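How to sort a play kitchen without buying another organiser

40 shares | 2 comments

I have read a lot of advice on toy kitchens, and most of it ends with a link to a set of baskets. I bought the baskets once. They filled up with plastic grapes and felt toast, and we still couldn't find a cup. So I'm doubtful about any method that starts at the shops. What follows takes one table and some patience.

1. Tip the lot out

Use a bare tabletop if you've got one. The floor works too, but you'll be kneeling for longer than you planned. Don't sort as you tip. Every guide says to make piles straight away, and I've never seen those piles survive a child walking past.

2. Pull the dishes first

Plates, bowls and mugs come out before any food. The usual advice is to nest everything by size. I'd nest the bowls and leave the mugs alone, as the handles stop them stacking properly and the tower falls over in the cupboard. Big plates go flat on the bottom shelf.

3. Let the bowls do the sorting

You don't need labelled tubs. Put a bowl in the middle of the table and drop in food of one colour. Colour beats food group, whatever the Montessori-flavoured blogs tell you. A three-year-old may argue about whether corn is a vegetable, but yellow is yellow. Start with whichever colour has the fewest pieces, and keep a mug beside the bowl for anything tiny.

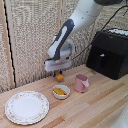

4. Be hard on the odd bits

Half a velcro carrot with no other half is rubbish. So is the lid that fits nothing. I gave ours until April to prove themselves and not one got played with.

5. Put it back badly

Bowls go in full, just as they are. Perfect rows last until breakfast. If the colours are still mostly together after a fortnight, I'd call that a win, though I wouldn't promise it.

Washing the plastic pieces in warm soapy water is worth doing while they're out. Skip the dishwasher unless the maker says it's fine. I tried it with a Dremia tea set and the saucers have rocked ever since.

Finn Strobel

392 likes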